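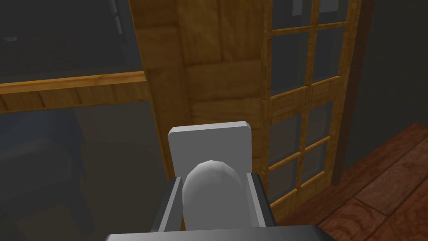
The arm stopped, so why does the report say the stop failed? was the first comment we got on our draft, and it came back to us in one form or another from nearly everyone who read it. It is a fair thing to ask. For most of the project we believed the same thing ourselves, and we had a results table that backed us up. The short answer is that a robot standing still at the end of a run tells you very little about what made it stand still.

Stop Behavior of a Simulated Mobile Arm Near Glass Doors
Final project report, Skullham, Robotics Lab course
Submitted 23 June 2021

1. What we set out to do

The task was to have a mobile arm carry a small rounded payload across a furnished room and stop before it hit a closed door. All of it was done in simulation, in the Lavell environment, using the house scenes from the Yalçınkaya set. The gripper model was the two-finger Celten. We chose doors with glass panes because glass is a known headache for depth sensing and we thought it would make a good stress test for the protective stop.

The protective stop is a small piece of code we were given at the start of the course. It reads the simulated depth sensor, and if anything is inside the stop distance it brakes the base and freezes the arm. The planner is a separate piece. It has its own idea of where the walls are, taken from the scene map, and it can also decide to slow down or wait. This split matters later.

2. The result we almost handed in

We ran 130 trials over several house layouts and doors. A trial counted as a success if, at the end, the base had zero speed, the payload was still in the grip, and there was no contact recorded with the door. By that rule we had 70 successes. The rest were dropped payloads, contacts, and a few runs where the base turned away and never got near a door.

We wrote this up as a stop function that worked a little more than half the time and needed tuning. We even had a paragraph on how to tune it. None of that survived, and it should not have gotten as far as it did.

3. How the fault came to light

One of us was trying to make a chart of stopping distance and found that the chart was mostly empty. The brake command writes a line to the log with the distance at the moment of braking. For most of our successful runs there was no such line. The first theory was that logging was broken. We spent longer on that theory than we like to admit, partly because it was the comfortable one.

Logging was fine. In most of the successful runs the brake had never been sent.

What had happened instead is dull. Lavell ends an episode at 1000 steps, and when it does so it sets all velocities to zero and then records the final state. Our scorer read that final state. A robot that was still crawling toward the door when the clock ran out looked exactly the same to the scorer as a robot that had braked in time. Our planner made this worse by creeping. When it was unsure of its path it cut its speed again and again, so plenty of runs timed out close to a door with the payload sitting nicely in the fingers.

We rescored everything with one added condition, that a brake command had to be in the log. The number of successes went from 70 to 7.

4. Why the brake was not sent

With the scorer fixed we could finally look at the stop itself. The depth sensor in Lavell treats any material tagged as glass as see-through, so a pane returns the distance to whatever is behind it. The wooden bars between the panes do return a proper distance. The stop code, however, throws out thin returns as noise. It wants a patch of near points of a certain width before it will trust them, and a bar in a door is narrower than that patch. So the sensor saw the bars, and the filter threw them away.

The seven real stops all came on approaches where the base was pointed at something solid beside the door, usually a wall or a broad wooden panel. We can't find one where the door triggered the brake. As far as our data goes, the protective stop never detected a glass-paned door at all.

A second problem sits behind this one. The sensor is placed behind the gripper, and a carried object takes up part of the view. To stop the robot from braking at its own payload, the given code masks a fixed box in front of the gripper. The box is generous. Anything inside it is ignored, and on a straight approach to a door the last stretch of floor before contact is inside it. Even with a solid door we would expect late braking here. We did not test that properly and make no claim about it beyond saying that it worries us.

5. What we changed

We made three edits and reran a smaller batch on the same doors.

The scorer now reads the log and will not accept a zero speed that has no cause attached. A timeout is its own category and is reported as a timeout.

The noise filter was loosened so that thin vertical returns count when several of them line up at the same distance. This made the robot brake for doors. It also made it brake for chair legs it could easily have driven past, and in one layout it would not leave its starting corner.

The mask box was cut down to fit the payload. This helped on some approaches and caused false stops when the object shifted in the fingers.

We were asked whether the stop is now fixed. We would not say so. It brakes more often, and some of that braking is in the right place. The rerun was small, we picked the doors, and we had already seen what went wrong on them. That is a poor way to show that a safety function works, and we would be suspicious of any other group that offered it.

6. What we would not trust

We would not trust any number from this project as a guide to a real arm. Simulated glass in Lavell is either there or not there for the sensor. Real glass gives partial returns, reflections and dirt, and the errors could go either way. The Celten model we used had stock friction values that we never checked, so the dropped payload runs may say more about the model than about the motion.

We are also less sure than we were about using simulation for this kind of test in the first place. It let us run many trials at no risk, and that is a real advantage. It also gave us a clean table of wrong results, with no dent in a door to make us look twice. A real robot that had been rolling toward glass when the power was cut would have had somebody standing next to it, shouting – the simulator just wrote "done" and loaded the next scene.

7. For the next group

Logs and the rescoring script are in the course folder, along with the old scorer, which is kept for comparison and should not be used. The September group will get the same stop code unless somebody changes it. If so, start by driving straight at a glass door with no payload and reading the brake log before running anything else. Check the episode limit in the config as well. Ours was left at the default and we did not know what it was until the last weeks of the project.

The open items are the mask box, approach angles other than head-on, and doors that stand partly open. We have no useful data on the last of these.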